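Running the cable pickup demo on open day

Short version for whoever has the Clidport room next. Osvaldo Greco wrote the long one, ask him.

Before doors open

Charge the arm base overnight. Move chairs back behind the tape. Run the pickup 3 times with no visitors in, then leave it alone. No last minute tuning!

Step 1. Set the floor

Power strip under the nightstand, white cable pulled out front in a loose loop. Don't straighten it, people like seeing it deal with a mess. Dustpan and brush stay up top, they're for the second task.

Step 2. Start position

Fingers wide open, low, one each side of the loop. Check the wrist view on the big screen befor you let anyone in. Connector tip should be in view, near the nightstand.

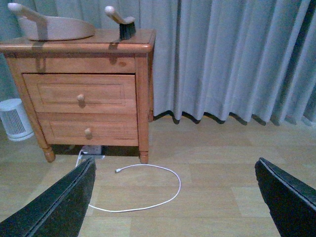

Step 3. Talk, then press go

Keep the intro under 30 seconds. Kids up front. Say where the stop button is and who's holding it. If the grip misses, reset and go agian, no speech needed.

Step 4. Between groups

Re-lay the loop, wipe the finger pads, home the arm.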